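Can a robot tidy your room yet?

Picking up toys takes two skills: finding each one and gripping it. Machines are still slow at both.

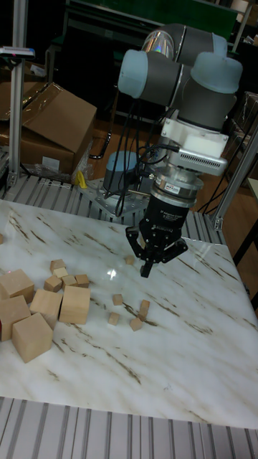
Robots in factories mostly repeat one movement. A bedroom floor is different every evening, so the robot must work out each grip again. Even plain wooden blocks in two or more sizes call for different grips – and three black fingers have to open wide enough for the big cubes. Nadhirah Nair of Handeck says a sock is harder, as it has no fixed shape.

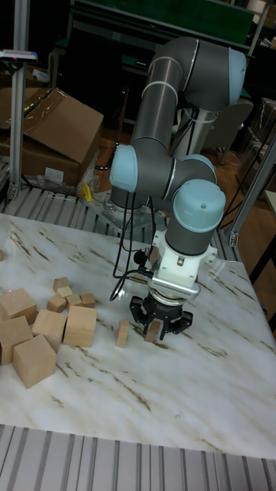 Robot arm with its gripper above a small wooden block.

For now, tidying is still your job.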